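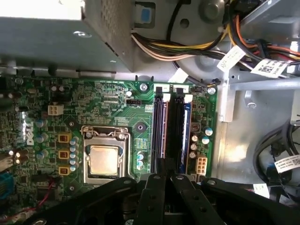

Palm waste finds a second buyer

For many years the mill at Lubis had only one plan for its empty fruit bunches: put them on a truck, drive them back to the plantation and leave them between the palms. It was cheap, and the soil was better for it. Since April a part of this material goes to another place. Batent, a small energy company, presses it into pellets and sells them to factories which want to burn less coal.

Khairul Sembiring manages the mill. He told me that the first offer from Batent was too low, and he refused it. The second one came with a contract of two years and a fixed price for dry fiber. "I can explain a fixed price to my owners," he said. "I cannot explain a promise."

The pellet line produced 3,173 tons in its first season. Its main customer is a ceramic tile maker on the coast, which took 61 percent of the volume. The rest went to food dryers and to one laundry business. Hidayah Menon, who is responsible for sales at Batent, hopes to sign two more tile makers, but she says that they are waiting to see the price of coal after the rains.

Moisture is the hard part. Bunches leave the mill very wet, and drying them takes a large share of the energy that the pellets give later. Batent uses waste heat from the mill boiler for this work – when the boiler stops, the dryer stops also.

Not all growers are happy. Irfan Jugah, who supplies fruit from a small farm nearby, used to collect the old bunches for free as mulch. Now he must buy more fertilizer. He has asked the mill to keep one part of the material for small farmers, and Sembiring says the question will be discussed before the next harvest contract.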